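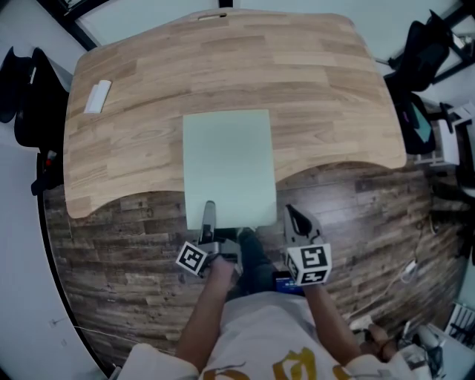

I have a soft spot for boring data. When people in my line of work talk about teaching machines to use their hands, they want to talk about kitchens and laundry and pouring coffee, and I get it, those clips are fun to watch. But the stuff I'd fight for is the dull stuff, like a pale green sheet, probably paper or thin card, on a desk and a person with a gripper in each hand, marker cubes and all, working on nothing but that sheet. One end of it hangs slightly past the curved front edge of the desk, and I love that overhang more than I can properly explain. Paper that pokes out over an edge can be pinched from above and below. Paper lying flat in the middle of a desk is a whole different animal, and a learner needs to meet both.

I spent most of last winter on a project we called Skomus, which had a plan on a spreadsheet: 377 takes of handling flat things, same desk, same starting spot, same everything. Tidy! Easy to check, easy to bill for. Zorica Yordanov, who ran the recording side, read the plan over lunch and asked me what I thought the machine was going to learn from the last 300 or so that it hadn't picked up from the start. I had an answer ready about noise and averages and so on, and I could hear how thin it was while I was saying it (she kept eating her soup, which didn't help).

So here's my opinion, for whatever it's worth. We should stop paying for takes and start paying for differences. Shift the sheet over a bit. Turn it. Leave the chair where somebody left it. Swap the paper for card, then for a plastic sleeve, then for an envelope with something lumpy inside. If I had to pick between 900 copies of one lovely motion and a much smaller pile where every take starts a little wrong, I'd take the small pile and go home early.

And please, please keep the fumbles! I've sat in review calls where every take with a slip got tossed because it "wasn't clean." Well, of course it wasn't clean. The slip is where you see a person notice the paper sliding, stop, and come at it from the other side. Throw that out and you've got a machine that only knows what to do when things go well, and mine don't often go well before 9 in the morning.

The other side has a point, I'll admit. Zorica and I have gone back and forth on this since March. If you change everything at once you can't tell what's helping, and messy takes do carry real junk - someone scratches their nose mid-grab, or loses track of which task they're on. The folks at Nidico keep their sessions very strict for that reason, and their files are a joy to open. I'm jealous of their folder names. But strict can mean you write down what changed and why, and still change it. You don't need every desk to be the same desk.

What I'd like to see is a session sheet with one extra line on it: what's different this time? If the person recording can't fill that in, go get a coffee, move something, and come back. We tried it with a crew of eight for a while and the grumbling was loud at first, mostly from me, as I was the one who had to read all the notes. Some of them just said "moved it left." Fine by me. I'll take "moved it left" all day long.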